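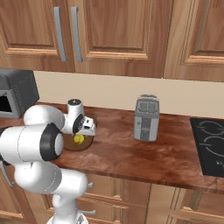
brown bowl on the wood counter, something small and yellow in it

Re: [co-op kitchens] resealing wood counters, which oil?

On 30 June 2024, a list member wrote:
> We share one long wood counter between two households and it's gone
> gray by the sink. Landlord says varnish. The guy at Zikness says oil
> and wax. Does anybody have a wood counter that still looks ok after
> a few years? And how much oil do I buy?

Quick one, typing this between shifts.

Oil. Not varnish near a sink. Ours was varnished when we moved in to the Alcantara building, water got under it by the tap and the whole strip peeled. Took me a weekend to scrape.

What I did: sanded the gray part, wiped it, let it dry overnight. Then thin coats of the Zirnosia oil, wiping off the extra after 25 minutes. Thin!! First time I left it on too long and it was stickey for a week.

A 500 ml can did the whole counter, three coats, with a bit left over. The Vadach one is cheaper but smells like a boatyard, my opinion only.

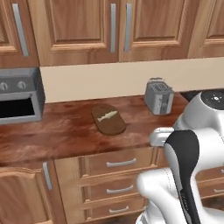

honey colored uppers with the bar handles, wood counter below

Cabinet doors are a seperate job, don't put counter oil on them. Damp cloth, dry cloth, done.

Oily rags: lay flat outside to dry, do NOT ball them up in the trash. They can catch fire on their own.

Can bring my sander to the July swap if you want to borrow it. Need it back by the weekend after.

Gotta run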